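Trutport Hand-Guiding and Remote Teaching Kit

If you've ever tried to explain a fiddly job over the phone, you'll know why we like showing it instead. With Trutport you take hold of the arm and walk it through the task, or steer it from the remote handset at your own desk, whichever suits you (plenty of our customers do a bit of both!).

Computer strip-down and part handling, taught by remote

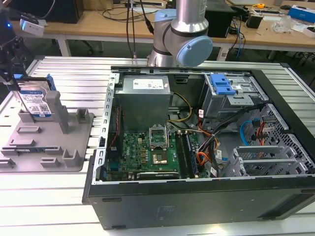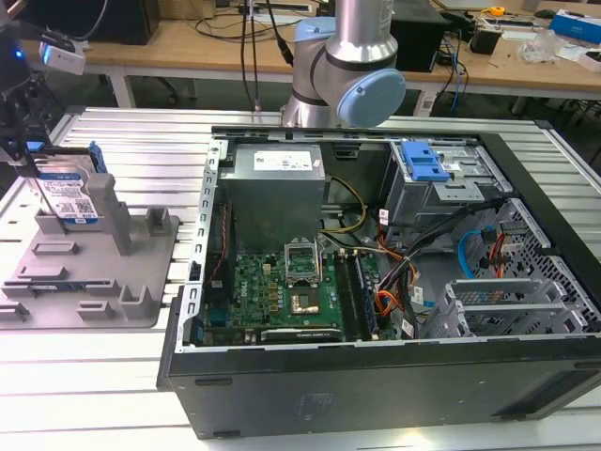
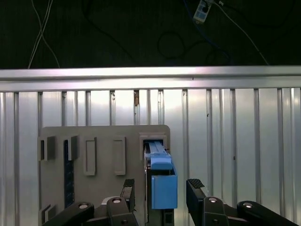
The kit comes with 4 saved-task slots, a 25 metre cable and a good thick printed manual. It's $2,443, and Yoga Pasaribu at our Warnley workshop is always glad to talk colours, cables and delivery.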